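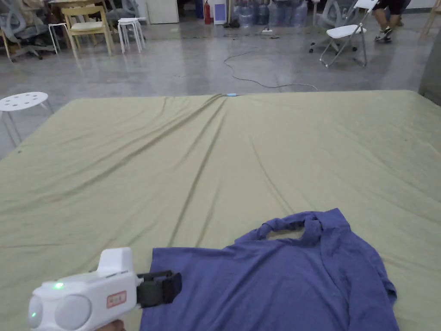 Could we please put the cable check ahead of the battery check, asks the night crew at Temberg, as we keep getting to the cable last and by then two people have already stepped over it. Yes, gladly, and it has moved up to item 1 in this version. Keep the remarks coming, they make the list better every time.

Hokico garment sessions: floor and gripper checklist
Site: Temberg, mattress station
Date: 3 Apr 2026
Demonstrations on file before this session: 2422

1. Cables on the floor
Result: needs attention
Comment: The thin grey cable from the power strip near the back wall runs in loops over the open concrete and ends up on the sheet at the far edge of the mattress. Please route it along the wall and tape it down before the next block. I know the tape is a nuisance to pull up again, but it is much less of a nuisance than a fall.

2. Connector kept clear of the garment
Result: OK, with a note
Comment: The light-blue connector is at the far edge and the T-shirt is well toward the near end, so there is room between them. Bigger items such as the bath towels will need that room too, so do unplug and lift it off before you start on those.

3. Hand-held gripper
Result: OK
Comment: Green lights showing on the housing. Fingers opened and closed freely over 2 dry runs, and the pads were wiped down. If a pad feels slick or starts to peel, stop and swap it – we lost most of a morning last August to a pad that everyone thought would last until lunch.

4. Sheet and mattress
Result: OK
Comment: A few creases running out from the far side, and some faint dark specks. Wrinkles are fine and even welcome, as the Zorbridge model ought to see bedding the way people really leave it. Smooth out only what could catch a finger.

5. Starting pose of the garment
Result: OK
Comment: Loosely spread, partly bunched, collar end folded and twisted. Lovely. Please resist the urge to tidy it between takes, and vary the twist a little each time.

6. Stools and chairs
Result: needs attention
Comment: The round white stool is standing just past the left corner of the mattress. Slide it back so whoever is folding can walk around that side without looking down.

7. Fire extinguisher
Result: OK
Comment: Upright on the floor by the back wall. Shao would still like a wall bracket for it, and so would I.

8. People on the floor
Result: OK
Comment: Closed shoes for all, please, and a friendly word before you cross behind someone who is recording.

Items 1 and 6 to be rechecked before take 2423.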